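Harkham Council Adopts Revised Labeling Rule for Prepacked Sandwiches

15/02/2020

HARKHAM - Shops and cafes that make and wrap sandwiches on their own premises will have to print a full ingredient list on each pack under a rule adopted by the Harkham town council. The measure replaces a local code that allowed sellers to give allergen information verbally on request.

The rule applies to any sandwich, roll or filled flatbread that is assembled and sealed before the customer orders it. Food made to order at a counter is outside its scope, as is food served on a plate for eating on the premises. Sellers in the second group must still keep a written allergen sheet and produce it when asked.

Under the text approved by the council, each label must carry the name of the product, all ingredients in descending order by weight, and the use-by date. Allergens must appear in bold or in a contrasting color. Compound ingredients such as mayonnaise, mustard and pesto have to be broken down into their own ingredients, in brackets, directly after the name. The minimum letter height is 2 millimeters.

The compound ingredient clause drew most of the comment during the review period in January. Several sellers argued that sauces bought in bulk change supplier often and that labels would have to be reprinted each time. The council kept the clause but added a provision for a secondary sticker, which may cover the sauce entry only and must be placed next to the main label.

"The sauce is where the problems were found," said Meifang Fu, the food standards officer who drafted the rule. "Bread and cheese are usually declared correctly. Mustard and egg are the ones that get left off."

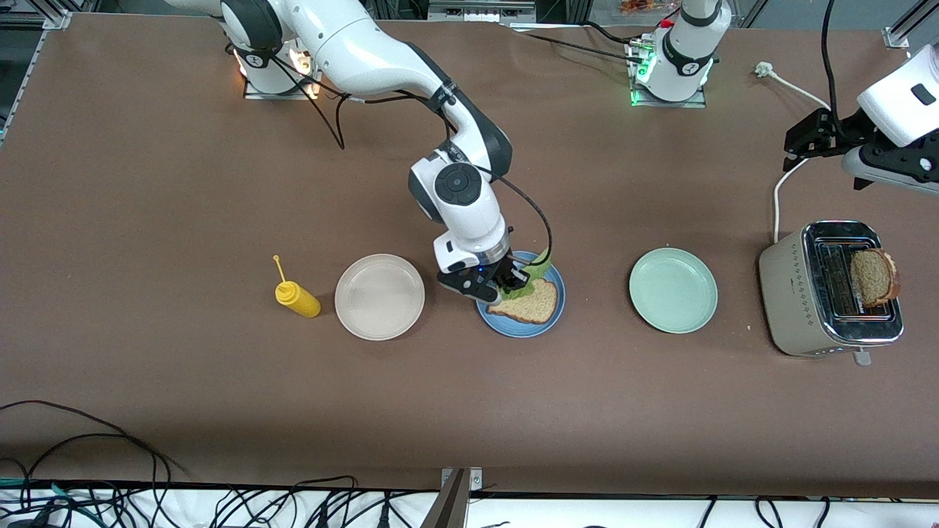 Fu's office inspected 44 premises before the draft was written. Inspectors bought one prepacked sandwich at each address, asked the staff which allergens it contained, and compared the answer with the recipe held in the kitchen. At 35 of the premises the two matched. The remainder were given written advice, and no penalties were issued. The inspection report lists undeclared mustard as the most frequent fault, followed by undeclared egg and sesame.

The report also looked at toasted products. A sandwich that is wrapped cold, sold cold and then heated for the customer counts as prepacked, and the label has to be on the wrapper before the sandwich is unwrapped for heating. A sandwich that is put together after the order and then toasted counts as made to order. Where a business sells both, the two kinds must be displayed separately.

Shared toasting equipment is covered by an annex to the rule. Businesses that sell bread described as gluten-free must either use a separate toaster for it or use sealed, heat-resistant bags, replaced after every use. If neither is in place, the words "gluten-free" may not appear on the label or the menu board. Sauce bottles refilled from larger containers must be marked with the contents and the date of filling, and may not be topped up.

Shuzhen Lei, who owns Lei Bakery on the east side of the town, told the council that the cost of the change would depend mainly on the printer. Her shop currently writes labels by hand. A thermal label printer with enough memory for a full recipe list is a one-time purchase, she said, but the recipe entries have to be typed in and checked, and a small shop may change its fillings every week.

Amari, a catering supplier with a depot near Clistovness, said it would send updated ingredient sheets to all of its account holders and would notify them of recipe changes in writing before delivery. Sihan Xie, the company's technical manager, said the sheets would follow the order of ingredients required by the rule so that they could be copied without editing.

Enforcement will be phased. For the first 2 months after the rule takes effect, a missing or incomplete label will result in a written notice and a repeat visit. After that, inspectors may issue a fixed penalty for each product line found to be incorrect. An undeclared allergen can lead to immediate withdrawal of the product at any stage, including the introductory period.

Council member Mingxuan Shao, who voted for the measure, asked that school and hospital kitchens be brought under the same text. At present they follow a separate catering code, which requires allergen records to be kept but does not require labels on individual packs. The request was referred to the food standards office for a written response.

A template label and a worked recipe entry can be collected from the food standards counter at the town hall. Businesses that supply sandwiches to other shops for resale are already covered by national labeling law and do not need to take further action. Questions about the annex on shared equipment should be sent to the office in writing, with a list of the equipment in use and the products prepared on it.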